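Tevevon Bedroom Set – README

Last updated March 7, 2026, by Fredy Lozano, who drew the short straw.

What's in the folder

Recordings from the Tevevon project, the second-year robotics club's attempt at getting a robot with a proper multi-fingered hand to deal with bedding and clothes. There are 169 recordings in total. Each one is a single go at a single task, from the moment the operator says "go" until the moment the operator says something else.

The club is at Trollton College. The bedroom is the spare one in a house in Utwood, lent to us for the whole of January on the condition that we wash the sheets ourselves. We did wash them. One fitted sheet came back from the laundry a different size, and the recordings made with it are marked "snug" in the notes column.

We wrote this README for three sorts of reader: next year's club, the other clubs in the Brunton Shield, and whoever is marking us. If you're the last sort, the section called Known problems is very short and you can skip it.

Why bedding

The Brunton Shield is run every year between the colleges in our region, and every year it has a theme. This time it was "useful at home". Two of the other clubs went for kitchens. We had a long meeting about kitchens as well, but the only kitchen on offer belonged to somebody's aunt, and she wanted it back by dinner.

Beds seemed easier. They're flat, they're soft, and you can drop things on them all day. What we hadn't given enough thought to was that a duvet has no particular shape and takes on a new one whenever you touch it. Our planning document from the first week has a line in it reading "duvet: simple, half a day". We've left it in the folder under docs, for the historical record.

The tasks

Smooth. The duvet starts rumpled and the robot flattens it with the fingers or the back of the hand. Which one it uses is up to the operator. Fredy is a fingers man.

Pick. A piece of dark cloth is lying on the bed and the robot picks it up and holds it clear of the duvet until told to stop. Any hold that lasts until then is a success. Style is not marked, which is just as well.

Fold. Same cloth, folded once. We don't say along which line. There was a stricter version of this rule for one afternoon.

Tuck. The edge of the duvet goes under the pillow. We cut this one early on, and the few recordings we made are in a folder called "attic". They are included in the total because we'd already said the total out loud to people.

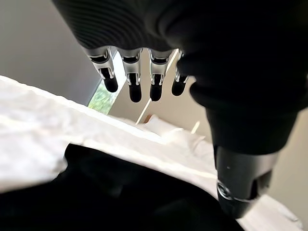
Smooth and Pick make up the bulk of the set. Of the whole lot, 94 are Pick, mostly because it was the task we could start again without remaking the bed. If you only have time to look at one thing, look at those.

How we recorded

One operator drives the arm and hand using a glove. One person stands by the stop button. One person writes things down. In theory everybody swaps after each block. In practice the person with the nicest handwriting wrote things down for a month and has asked us to note that here.

The robot's own wrist camera gives the close view. It sees plenty of hand and whatever is underneath, and it's the view we trained on. A second camera stood on a shelf for the wide view, until the shelf was needed. Wide video exists for the first 101 recordings only, so don't write code that assumes it's always there. We did, and it cost us an evening.

We worked in daylight with the ceiling light off. The ceiling light flickers on video, and it hums, and the operator kept humming along. On grey days the picture is darker. Please don't brighten the files and then send them back to us as an improvement.

What each recording contains

Video from the wrist camera.
Joint positions for the arm and for every finger.
The glove signal, unsmoothed. It is noisier than you would like.
A text note with the task, the operator's initials, whether it worked, and remarks.
Wide video, if the shelf was available.

The remarks are free text and the spelling is what it is. "Sulked" means the hand was slow to close. "Octopus" means all the fingers did something and none of them did the same thing. "Polite" means the robot touched the cloth and left it exactly where it was. We talked about replacing these with proper labels, then found we all knew what they meant and had no agreement at all on the proper labels.

How we decided whether it worked

The operator doesn't get a say. The person writing things down makes the call, and if the stop button person disagrees, the recording is marked "disputed" and stays in. Disputed recordings are nearly all Smooth. It's hard to say when a duvet is flat. We tried a ruler, and then we tried standing further away.

Failed goes are kept. Please don't throw them out before training without at least trying it both ways. Our first model saw only the successes and became very confident about picking up shadows.

Known problems

The duvet is white and the cloth is dark, so anything trained on this will get rather attached to that arrangement. We tested on a patterned duvet once. The robot went for a printed daisy and held on to it.

When the hand closes over the cloth, dark fingertips and dark fabric run together in the close view. It's often hard to tell from video alone whether the grip is any good. Use the finger positions as well.

There's only one room, one bed and one colour of wall per side. If the window is part of what your model has learned, it will be lost in a room without one. Ours was.

The clocks on the wrist camera and the glove drifted apart over long sessions. The script in tools called lineup fixes most of it. Run it once. If you run it twice it fixes it again, in the other direction.

Several recordings have a long pause at the start while somebody looks for the cloth.

Splits

We split by session, never by recording. Two recordings made minutes apart look almost the same, and if one is in training and the other is in the test set, your score will be lovely and mean nothing. Ask us about our lovely score from January. The session lists are in the splits folder, and if you're comparing results with another Shield club, please use ours as they stand.

Using it

Free to use for coursework, club projects and anything else that isn't for sale. Credit the Trollton College robotics club. If you find a mistake, tell Fredy, who'll thank you and then go quiet for a bit.

Operators appear by initials only. Voices have been taken off the video, partly for privacy and partly because of what was said during Fold.

For next year's club

Book the room for longer than you need. Bring your own pegs. Back up the glove settings before you let anyone with small hands have a turn, as the glove remembers and the next person spends an hour making half a fist.

The spare fingertips are in the biscuit tin on top of the club cupboard at Trollton. The other biscuit tin is biscuits. Check before you pack for a competition, and check again on the way out.

Still to do

Rename "attic" to something a marker would respect.
Fill in the missing initials for the second week.
Record a block with light cloth on a dark duvet, once we own a dark duvet.
Give the Utwood house its fitted sheet back, or one very like it.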